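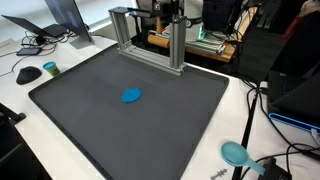
Setiawan Dough Handling Kit (club edition)

Sold by Brolura. Listed under: Clubs and Competitions > Arm Accessories

Price: 300 per kit, tray included. Arm not included.
Availability: in stock
Page last checked: 04/12/2022

What it is

A set of parts and a season plan for school and college clubs that already own a small robot arm and want to enter the soft materials event. The task is easy to state. The arm picks up a piece of modeling dough, moves it, and puts it down in a shape the judges will accept. We have watched a good many teams try it, and we would like buyers to read the whole page before ordering.

Soft materials are hard. A wooden block is the same block after you grip it. Dough gets squeezed, dries out, sticks to one finger and not the other, and comes back from every run a little different. The leaflet from Setiawan says a new team can be "competition ready in an afternoon." We sell the kit and we don't believe that. Plan on most of a term.

In the box

Shallow tray with raised rim, dark gray
Slotted aluminum posts and crossbar for the gate, with brackets
Dough, one tub, blue
Scoop
Printed rule summary and score sheets
Hex keys (keep your own, these are soft)

Not in the box

Robot arm, gripper fingers, camera, computer, cables, table clamps. The leaflet shows several of these. They are sold separately, by us and by other people, and the other people are sometimes cheaper.

The tray

The tray is the part we have no complaints about. The dark floor makes bright dough easy for a camera to pick out, and the rim stops a dropped lump from going over the side of the desk. Clean it with a damp cloth. Fix it down before you start recording positions. If it gets bumped, all your saved points are wrong, and you will blame the software for an hour first.

The gate

Teams may use the gate as a start line or as a mount for a light. The rules also allow it as an obstacle, though few clubs try this in their first season. It goes together in ten minutes. Check that it is square. Ours wasn't, the first time.

Software

The kit comes with a one-year license for Dastum, which records runs and plays them back. Playback is fine. The feature called "smart grip" is meant to adjust the squeeze by itself, and we have yet to see it beat a student with a notebook and a fixed number. Try it, then turn it off and compare. Dastum stores up to 1,000 runs per license before asking for money.

What clubs told us

"We kept every run, good and bad, and the bad ones taught us more. Our first working pick was luck and we couldn't repeat it for two weeks." – Isla Pringle, club lead

"The students liked it. I would have liked a second tub of dough. One is not enough once it starts picking up dust." – Bongani Kekana, teacher

"Fine kit, silly leaflet." – Zsolt Veres, judge

Questions we get

Will any dough do?
For practice, yes. For the event you need the brand on the current rule sheet, and that changed last July. Check before you buy in bulk.

Does it fit our arm?
If the reach covers the tray, probably. Send Liudmyla Skoryk in our parts office the model name. She will tell you no if the answer is no.

Is the Prerier finger set worth adding?
It costs 100 and wipes clean more easily than bare printed fingers. We saw no difference in scores. Skip it in the first year.

Returns

Unopened kits, 30 days. Opened dough can't come back. For bent posts, write to Damian Hollenstein with your order number and we will send a new pair.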